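4 min read

We use cookies to improve your visit. Manage preferences or accept all.

Plultby Shirt Works open day, 3 August 2026

The leaflet promised "a century of honest shirtmaking". I went along with my doubts, having been to a few of these, and paid my 7 pounds at a folding desk inside the gate.

Kerard has run the site since the spring and kept the old name over the door. The tour takes in 4 rooms. Cutting comes first, and it was the best of them, with a long table and a woman working round a collar pattern at a speed I could barely follow. Our guide talked over her the whole time about values. I would have liked to hear about the cloth. When I asked where it was woven he said "with partners", and when I asked again he said Toma, and moved us on.

The sewing room had a dozen machines and three people at them. It may well be busier in normal weeks. A board on the wall claimed 200 shirts a day, which seems a lot for three people, and I said so. Apparently the figure includes work "finished" at Plultby, meaning buttons and labels. So how much of a Plultby shirt is made in Plultby? I left without a clear answer.

Next came pressing, hot and loud and over in five minutes, then a packing room where we watched a film. The film was mostly sheep, an odd choice for a firm that sells cotton.

The big claim of the day was the Jollis finish, a treatment that is supposed to let a white shirt go through 100 washes and never need an iron. The demonstration shirt came out of a sealed bag and was shaken once. Very nice, but I could do that with a new shirt from anywhere. No washed one was on show. In the shop, at the end, they were asking a good deal more for Jollis than for the plain sort.
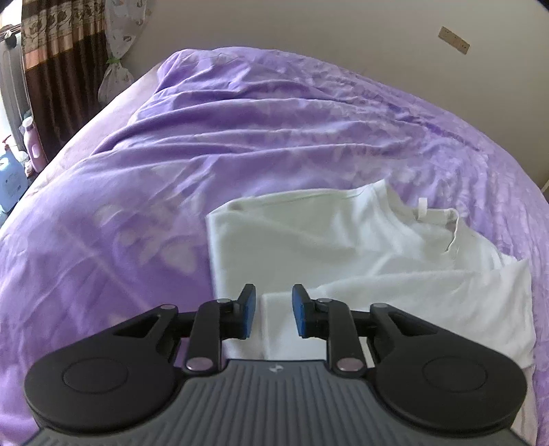
Moira's view, given over tea in the canteen, was that she had owned two of the Jollis shirts since last July and the collars had gone soft by Christmas, though she admitted the bodies still needed no ironing if she folded them straight off the line. She thought the plain ones were better cut anyway.

I bought a plain one. The tea was good and the parking was free, but get there before eleven if you want to see anyone cutting.

Enjoyed this? Sign up for our newsletter and get new visits by email.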